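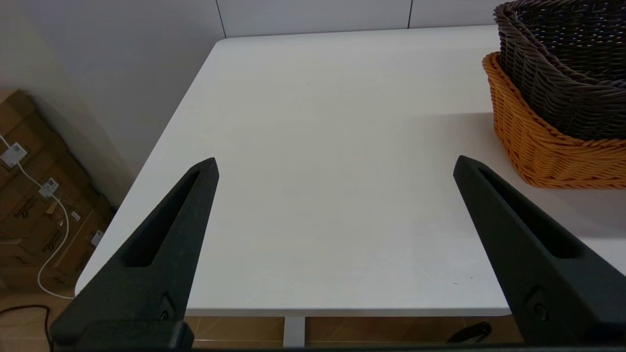 Menero Table, Large, in Matte White

We have been selling the Menero for long enough now that people write in asking for it by name, and it always makes us happy, as it's the plainest thing in the whole Gedivik collection! It's a big white table with rounded corners and a smooth top, and it will go along with just about any room you put it in. Kvido Kopecký drew the first version for his own family, who needed somewhere to eat, fold the wash and spread out a jigsaw puzzle (usually all in the same afternoon), and the shape has hardly changed.

The corners are the part customers mention most. They're generous curves, easy on the hip when you're squeezing past with a full tray, and they make a large table feel a good deal friendlier in a small kitchen. A thin light-gray rim runs along the front edge, and underneath are white legs, so from across the room the whole table reads as one quiet color. It's very pleasant over a light brown tile floor, if you happen to have one, and woven baskets look lovely on it too. A dark chocolate-brown braid stands out beautifully against the white.

The top has a matte finish, so you won't be fighting glare from the window at breakfast. Like any white surface it will show you the crumbs, and we'd sooner say so now than have you write to us later. A soft damp cloth and a drop of dish soap will do for everyday cleaning. Please skip the scouring powders and the rough side of the sponge, and put a trivet down under hot pans. Felt-tip pen should be wiped up right away, before it has had time to settle in.

Good to know before you order

Seats: 4 in comfort, more if everyone is fond of each other
Assembly: around 38 minutes for two people, hex key in the box
Finish: matte white top, white legs
Guarantee: 10 years on the top and legs
Baskets: sold separately, see the Brabec page

The legs bolt on from below, so lay the top face down on a blanket or an old quilt while you work, and leave all the bolts a little slack until every leg is on. Then turn the table over together, let it stand where it's going to live, and tighten everything up. We suggest another go with the hex key after the first few weeks of use.

If you're short on room, do have a look at the Purkus, our narrower table, with the same finish and the same curved corners. Both are made to order, and spare bolts and legs can be ordered through the parts desk at any time.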